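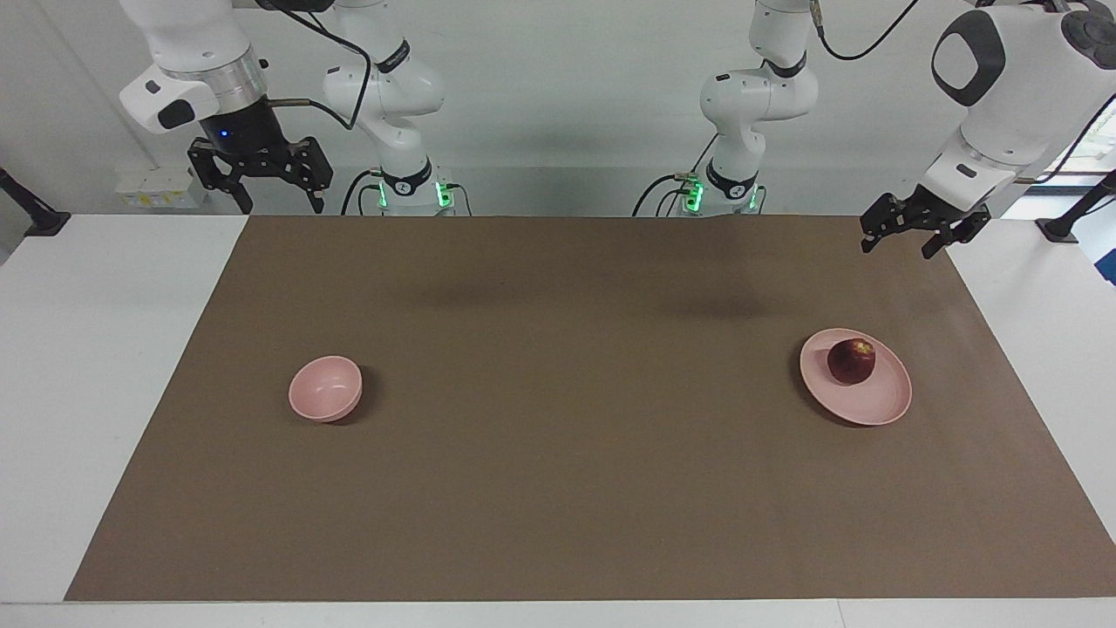 Re: [kitchen-floor] the arms at Fultdale, what happens to the tray line?

Lists > Catering and Food Service > Kitchen Floor > Thread

Prev in thread | Next in thread | Reply | Archive

Filed under: Staffing & Equipment

Hi all,

Sorry this took a while, I wanted to get through a full rotation before answering.

> We're hearing Gamomska wants the same setup at our site next
> year. Three of us do fruit and cold plates all morning. Is it
> taking the work or just moving it around? And who ends up
> babysitting the thing? Our manager says "everybody wins" and
> then changes the subject.

Moving it around, so far, but it moved further than I expected! We used to have three people on cold plates at Fultdale. Now there are two, and the third spot went over to special diets, which was always short anyway (if you've ever tried to do 60 allergy cards before breakfast you'll know). No one lost hours. I'd get that part in writing though, because ours was a verbal promise until October and people were pretty jumpy about it.

The bench is a white table with a big brown mat on it and the two arms standing along the back. Right now they're on bowls and plates, one piece of fruit at a time. Pink bowl on the left, pink plate on the right, a dark red apple, that's the level we're at. I know that sounds like baby stuff, and my first thought was that I could do a whole cart while it made up its mind. I still can, by the way. But the reaching was what wrecked my shoulder, and I don't mind giving that part up.

As for babysitting, yes, that's a real job and you should ask for it to be called one. Hägglund trained two of us, and for the first month it was just tacked on to our regular shift with no extra money. We pushed, and now it's its own line on the schedule with a small bump in pay. Whoever has it sets the dishes out, wipes down the mat, and writes up every stop in the log. The log is the boring bit and also the bit management reads, so write in it like you mean it.

What I miss is the talking. Three people at a table gossip all morning, and two people with a machine between them kind of don't. We've moved our break up to 9:30 so everyone's in the room together, and that helps some.

Has anybody from Cikerberg been through this? I heard they got theirs before us and I'd love to know if the third position ever came back, or if special diets is just where it lives now.

Back to the dish room for me, more tomorrow if you have questions.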